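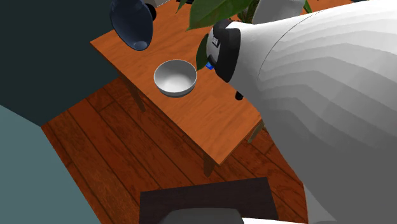 Teaching the Arm to Pick Up a Bowl: Tips From the Practice Room

Start with a bowl. Everyone wants to start with pouring wine, and everyone should practice in the simulator until the urge passes.

Come in slowly from the side. A plain round bowl has no handle, so the rim is all you get. Pick one spot on it and commit. If you dither on the controller, the arm will learn to dither, and it will do so faithfully for the rest of its days.

Watch the houseplant. Leaves over the table look lovely and hide the gripper at the moment you need to see it. Swing the view around before you close the fingers.

Move the bowl between takes. Elin James recorded 100 demonstrations with hers in the same place and produced an arm that was superb at visiting that place. Two inches either way will do.

Throw out the bad ones. Vesna Spahić keeps a folder called "December" for takes where she sneezed, and none of it goes into training. Out of 200 tries, expect to delete more than you'd like.

Stop after 18 or so in a row. Your wrist gets sloppy before you notice.

When you're done, lift, pause, set down, let go, back away. People forget the backing away, and then they wonder why the arm takes the bowl along on its way home.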